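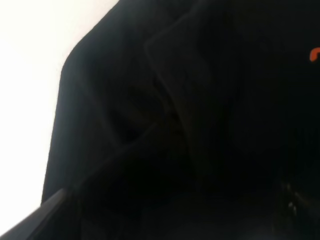 CLULIK TO SELL BLACK CLOTHES THAT STAY BLACK, OR AT LEAST TRY

Brastell, 11/19/22

Clulik, the clothing repair and dye shop on Nazari Street, announced today that it will start re-dyeing faded black clothes for the general public. The service is called Diser. It took two meetings to pick the name and neither went well.

Customers may bring in up to 30 items at a time, a limit set after the shop's trial run in May, when one household arrived with what seemed to be every sock it had ever owned. The trial covered 118 garments. Most had gone the shade the shop files under "former black," a color familiar to anyone who has dressed for a funeral in daylight.

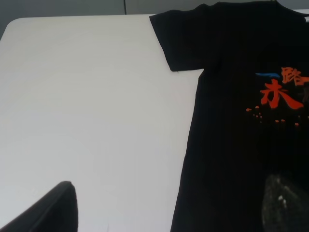 Cotton takes the dye best. Linen and rayon do nicely too. Polyester does not, and the shop will say so at the counter before any money changes hands. Stitching is often polyester even when the cloth is cotton, so a customer may get back a deep black shirt with seams in a thoughtful gray. Clulik considers this a design feature and will not charge extra for it.

"We can make it black again," the shop said in a statement. "We can't make it fit."

Clothes should arrive clean, with empty pockets. Bleach spots can usually be covered, though they may still show in strong light. Pet hair is the customer's own affair. Turnaround is 2 weeks, and longer before graduation season.

Diser opens to walk-in customers this month. Prices are posted at the counter in black ink, freshly done.

Press inquiries may be left at the Clulik front desk during shop hours.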